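Bring back the boring hobby

My uncle collected bus timetables. He didn't ride the buses much (he had a perfectly good car) and he never sold a single timetable, but he had boxes of the things under the spare bed and could tell you which route out of Runurgate used to stop at the baths. When I was a teenager I found this mortifying. Now I think he had it sorted.

What's bothering me is the way every hobby has to turn into something. I took up bread last winter and within a fortnight two separate people had asked if I'd thought about doing a market stall. I'd made five loaves! One of them was basically a doorstop! But that's how we talk to each other now, as if enjoying a thing for its own sake is just the warm-up before the business plan.

I blame my own lot as much as anyone. When my friend Kipchumba Mohamedi started painting I was the one who said "you should put these online", and he did, and he got 3000 followers, and by April he was painting the same harbour over and over as that was the one people liked. He hasn't picked up a brush since. I still feel a bit rotten about it.

The awful word

The word I'd ban is "productive". I've had a productive weekend, people say, meaning they cleared the gutters and learned some Finnish. I tried the Finnish, as it happens, with an evening class run by a lovely patient man called Tapio Tikkanen, and I was dreadful. Eight weeks in I could order a coffee and apologise for the weather. I loved every minute and I have no plans whatsoever to go to Finland.
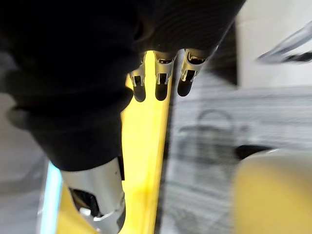 What I'd do instead

Pick something dull and don't tell anyone. That's my whole programme, really. Learn the names of mosses, or knit a scarf that keeps getting wider. If someone asks what it's for, change the subject to their kitchen extension.

I know there's a reply to this, and it's that plenty of people need the extra money. Fair enough, and I'm not going to lecture anybody selling candles to cover the gas bill. My grumble is with the rest of us, who've got the rent covered and still can't sit down with a jigsaw without wondering if there's a podcast in it.

My uncle's boxes are under my spare bed now, by the way. I've started putting them in order by route.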